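4.2 Aufgaben und Versuchsumgebung

Die Frage, ob ein mobiler Roboter mit zwei Armen einfache Hausarbeiten ohne Eingriff von außen erledigen kann, lässt sich mit einzelnen Vorführungen nicht beantworten. Wir haben deshalb sieben Aufgaben festgelegt, die in bewohnten Räumen regelmäßig anfallen und deren Ergebnis sich automatisch prüfen lässt. Dazu gehören das Abräumen eines Esstischs, das Umsetzen von Geschirr zwischen zwei Ablageflächen, das Öffnen und Schließen von Schranktüren und das Holen eines kleinen Gegenstands aus einem anderen Raum. Aufgaben mit Flüssigkeiten oder Textilien wurden nicht aufgenommen. Die Kontaktmodelle der verwendeten Simulation sind dafür nach unserer Einschätzung zu ungenau.

Alle Versuche laufen in der Umgebung Retby. Sie stellt vollständige Wohnungsgrundrisse mit Möbeln und beweglichen Objekten bereit und erlaubt es, Start- und Zielzustand einer Aufgabe getrennt von der Raumgestaltung zu beschreiben. Für diese Arbeit wurden 137 Grundrisse verwendet. Wandfarben, Bodenbeläge und Bilder an den Wänden werden vor jedem Durchlauf neu gezogen, auch in Kombinationen, die in einer echten Wohnung kaum vorkommen. Die Steuerung soll sich nicht auf bestimmte Oberflächen verlassen können.

Als Steuerung dient Skilis, ein Verfahren, das aus den Bildern der Bordkamera und einer kurzen Anweisung in Textform unmittelbar Gelenk- und Fahrbefehle erzeugt. Zum Vergleich wird Puvska herangezogen, ein klassischer Aufbau mit getrennten Modulen für Kartierung, Objekterkennung und Bahnplanung. Beide Verfahren erhalten dieselben Eingaben. Eine Karte der Wohnung liegt zu Beginn nicht vor.

Besonders aufschlussreich sind die Aufgaben, bei denen Ablagefläche und Ziel in verschiedenen Räumen liegen. Abbildung 3 gibt die Sicht des Roboters in einem Flur wieder, von dem aus sowohl eine seitliche Arbeitsfläche als auch der Esstisch im hinteren Raum zu sehen sind. Auf der Arbeitsfläche liegt ein kleiner roter Gegenstand, auf dem Tisch steht eine kleine dunkle Flasche. Der Größenunterschied im Bild ist erheblich, und die eigenen Arme verdecken einen beträchtlichen Teil der näheren Umgebung.

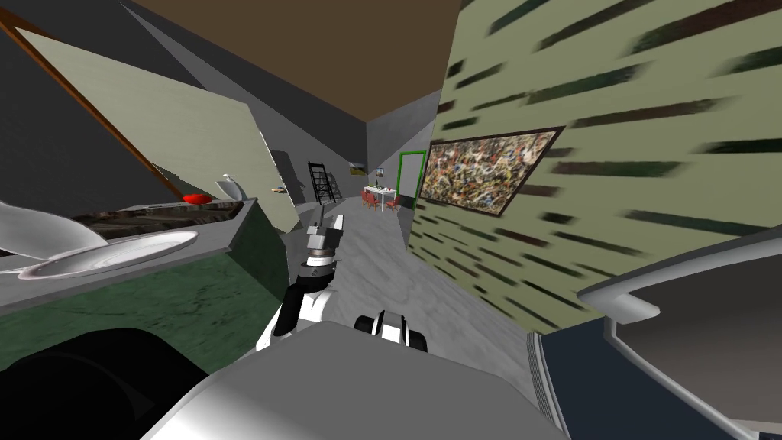 Abbildung 3: Simulierter Flur mit Blick zum Esstisch, stark geneigte Ansicht über Greifer und Armsegmente hinweg.

Wattanapong hat gegen diese Art der Auswertung eingewandt, eine Erfolgsquote in simulierten Wohnungen sage wenig über den Nutzen einer Maschine im Haushalt aus. Wer einen Tisch abräumen lasse, wolle danach nicht kontrollieren müssen, ob alles an seinem Platz stehe. Maßgeblich sei daher, wie oft ein Mensch nachbessern müsse und wie lange das dauere. Ein Gerät, das neun Teller wegräume und den zehnten fallen lasse, spare unter Umständen gar keine Arbeit.

Wir teilen diesen Einwand in einem Punkt und haben die Bewertung entsprechend angepasst. Ein Durchlauf gilt nur dann als erfolgreich, wenn alle Zielobjekte in der geforderten Lage sind und kein anderes Objekt zu Boden gefallen ist. Teilerfolge werden gesondert geführt und gehen nicht in die Quote ein. Die Zeit für eine menschliche Nachbesserung lässt sich in der Simulation dagegen nicht sinnvoll messen – hierfür wären Versuche in echten Wohnungen erforderlich, die nicht Teil dieser Arbeit sind.

Je Verfahren wurden 1.000 Durchläufe ausgewertet. Skilis schloss davon 700 nach dem strengen Kriterium ab. Puvska blieb insgesamt darunter, lag bei den Schranktüren aber vorn. Dort wirkt sich aus, dass die Bahnplanung den Drehpunkt der Tür ausdrücklich schätzt, während Skilis den Griff häufig zu früh loslässt und dann erneut ansetzen muss.

Bei den raumübergreifenden Aufgaben traten vor allem zwei Fehlerarten auf. Im ersten Fall fährt der Roboter den richtigen Raum an, greift dort aber nach einem ähnlich aussehenden Gegenstand. Im zweiten Fall verliert er das Ziel, sobald es von einem der Arme verdeckt wird, und beginnt die Suche von vorn. Eine einfache Änderung der Armhaltung während der Fahrt verringerte die zweite Fehlerart deutlich, führte in engen Fluren jedoch zu mehr Wandberührungen.

Für den unbeaufsichtigten Einsatz reichen diese Werte nicht aus. Kurze Aufgaben auf einer einzelnen Ablagefläche sind in der Simulation weitgehend beherrschbar, längere Abfolgen noch nicht. Abschnitt 4.3 untersucht, welchen Anteil die Kameraposition daran hat.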